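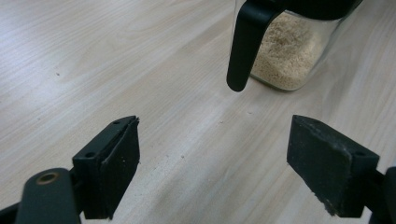 What made the gripper drop jars it had already picked up?
Dust on the finger pads, mostly, and a force setting that had been tuned on the one day the pads were clean.

5. Failure Analysis: The Slip Fault

5.1 How the fault showed itself

The Trestau gripper passed its acceptance runs without trouble and was put to work on the kitchen task set, which asks it to take hold of containers, lift them, and put them down somewhere else. For the first few sessions it did this well enough that we stopped watching closely. The fault appeared in the second week. A jar was lifted, held for a moment, and then left the fingers slowly and without any fuss, sliding straight down until it met the table. The log recorded the grasp as successful, and went on recording it as successful for some time after the jar had gone.

We had two problems, then, and for a while we took them for one. The pads were losing their grip, and the software had no idea. The second of these is the safety matter, and we come back to it in Section 5.4. A hand that drops things is a nuisance. A hand that drops things and reports that it is still holding them will carry out the rest of its program over your foot.

5.2 What we blamed first

In keeping with local custom, we blamed the linkage. Play at the finger pivots had caused trouble on the earlier Wosley design, and one of us (the second author, who asks not to be identified more closely) was sure it had followed us here. Both linkages were taken apart, measured, and put back together. They were fine. They were also fine the second time.

We next blamed the objects. Glass is smooth, jars are round, and a jar with a handle gives the fingers more than one thing to close on. Figure 7 shows an approach to a jar of this kind, with the fingers open and the container still out of reach. We had supposed that a badly aimed grasp might catch the handle and twist the jar loose as it rose. That does happen, but it looks different in the motor current: there is a sharp spike and then nothing. The slips we were after showed no spike at all, only a gentle decline, like interest in a staff meeting.

Figure 7. Approach to a glass jar with a black lid and handle, fingers open. Wear and pale specks can be seen on the inner face of the right pad. Fine debris lies on the tabletop between the fingers.

5.3 What it was

The answer was in our own pictures, where it had been for some time. Lahcen Hamdy, who was going through stored images for an unrelated purpose, asked why the pads were gray. None of us had an answer. The pads are supplied black. On the units with the most hours, the gripping faces had picked up a coat of fine particles, and in places the surface itself had begun to scuff and fray at the lower edge.

Many of our test containers hold dry, grainy food, and dry, grainy food gets everywhere. A rubbery surface works by touching what it holds. Once it is dusted with crumbs it touches the crumbs instead, and they roll. We had, in effect, been flouring the hand before each lift, as a baker does to make sure nothing sticks.

To test this we ran the same lift with three sets of pads: new, used, and used but wiped with a damp cloth. Each set was given 20 lifts of the same filled jar at the same closing force. The new pads dropped nothing. The used pads dropped the jar on 15 lifts. The wiped pads dropped it on five, which told us that dust was the larger part of the trouble and that wear accounted for the rest. The pads had by then been through almost 2,000 closures. Our maintenance sheet had a line for pad replacement, and the line was blank. It was a very tidy sheet otherwise.

The closing force made matters worse. It had been set in October with new pads, at the lowest value that would hold the heaviest container, on the reasonable view that glass should not be squeezed harder than needed. No margin was added. The setting was right for pads in a condition they would never be in again.

5.4 Why the software did not notice

The Mofokeng controller decides that a grasp has worked by looking at how wide the fingers are once they stop moving. If they stop short of fully closed, something must be between them. It makes this check once, at the moment of closing, and then considers the question settled. When a jar slides out later, the fingers close up behind it, and the width reading reports the change faithfully to a part of the program that is no longer listening.

The fix was small enough to be embarrassing. The width is now checked throughout the lift and the carry, and a change larger than a set limit stops the arm where it is. We considered having the arm return to its start position instead — tidier to look at — but a moving arm over a freshly dropped glass jar seemed to us a poor idea, and the people who would be reaching in to pick it up agreed.

5.5 Changes made

The corrected procedure was adopted on 18/12/2022. Pads are wiped before every session and replaced when the face is visibly worn. The closing force now carries a margin, chosen by repeating the lift test with the worst pads we could find, of which we had a good supply. The Dastmont arm, which was blamed by several visitors and at no point did anything wrong, was left as it was.

One issue remains open. The width check cannot see a jar that slips a little and is then caught again by its own lid, because the fingers barely move. A pad with some sense of sideways motion would catch this case. We have one on order, and have already added a line for it to the maintenance sheet.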